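MEDIA RELEASE
For immediate use

Flitau opens repair bench for old desktop computers, bookings from March

Bring the tower. Leave the monitor at home.

Flitau, the community repair workshop behind the old Manurung tyre place, is opening a bench just for desktop computers. Slow ones, dead ones, ones that beep at you. Doors open in March, 10 am to 4 pm, and bookings are being taken now through the front counter or the website.

The new bench is called Detelden. It grew out of the Saturday-style fix-it sessions where people kept turning up with a desktop under one arm and being told sorry, toasters and lamps only. Last year the workshop logged 2813 items through the door. A fair whack of the ones turned away were computers.

"People were putting them out on the nature strip," said Fathima Wanigasekara, workshop coordinator at Flitau. "Good machines. Full of dust, fan on its way out, maybe no memory in it any more. You can get years out of something like that if somebody opens it up and has a proper look."

What the bench will do

Clean-outs. Memory, swapped or added. Processors, taken out, cleaned up and put back or replaced with a better one that suits the board. New thermal paste. Fans. Dead coin batteries. Loose cables, which is half of it to be frank.

Processors are the part people are most nervous about at home and fair enough. There's a chip with a metal lid on top and a circuit board edge around the outside, and it has to be held by the sides and kept off everything else till it goes in the socket.

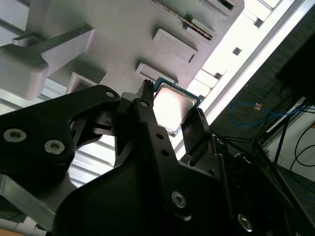

A bent pin can finish off a motherboard. The bench will not force anything. If a processor doesn't drop into its socket under its own weight on a pin-type board it comes back out and gets looked at under the lamp, corner mark checked against the socket, and then we try again. Owners are welcome to watch or have a go themselves with someone beside them.

Karabo Ntuli, who leads the hardware side, wants people to have a go.

"I'd sooner teach you than do it for you," Ntuli said. "First time you lift the lever your hands shake. Second time they dont. Bring the kids, bring your nan."

What it costs

Looking inside is free. Labour is by donation. Parts are charged at what we paid for them, and second-hand parts are priced on the drawer. Parts drawers are stocked by Fosov, a local outfit that strips retired office machines, and the first delivery was 86 sets of memory, all tested, plus a box of heatsinks and more screws then anyone will ever need.

No charge if we can't fix it. We'll tell you why, and you can take it home or leave it for parts.

What to bring

The computer. Its power cord if it's an odd one. A note of what's going wrong and when it started. Any password we'd need to get it going, written down, or come in and type it yourself.

Please back up first if it still turns on. Flitau can't be responsible for lost files and the bench does not do data recovery. We can give you a couple of names for that.

Not taking laptops at this stage. Not taking printers ever.

Before you come in

If you're comfortable taking the side panel off, have a look and save yourself some time at the counter. Power off at the wall, cord out, hold the power button for a few seconds. Touch bare metal on the case. Then find the memory slots, long and narrow, with a latch at the end.

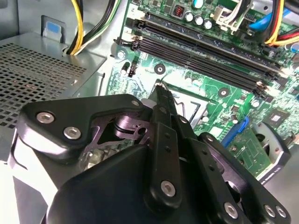
Empty slots on an older board are good news, usually the cheapest improvement going. Write down the model number printed on the motherboard if you can find it, and how many sticks are in there now. Don't buy memory beforehand, we see the wrong type come in all the time and shops get funny about returns once the packet's open.

Leave the processor where it is. The cooler can be stuck fast and a hard tug will sometimes bring the chip up with it, still clamped. We'd like to do that bit with you here.

Learn-the-bench evenings

Two evenings a month, 6 pm start, 17 places each. Ruwan Nanayakkara will be taking people through a full strip and rebuild on donated machines, case to first boot. No experience needed. Closed shoes please, long hair tied back, no wooly jumpers near the boards.

"We go slow," Nanayakkara said. "By supper you'll have had every part out on the mat and most of it back in. There's tea. Biscuits stay at the other table."

Rebuilt machines from the evenings go to households in the area that have asked for one. There is a list at the counter, just put your name down, no forms.

Donations wanted

Desktop towers any age, working or not. Memory, power supplies, case screws, anti-static bags. Magnetic trays. A decent bench lamp, ours flickers. Drop-off is the roller door on the lane side during opening hours, please dont leave gear outside over night.

Bookings and media

Bookings: Laimutė Petrauskas, front counter, Flitau
Media and interviews: Fanni Bognár, Flitau. Ntuli and Nanayakkara both available for interview, mornings best. Filming at the bench is fine with a days notice.

ENDS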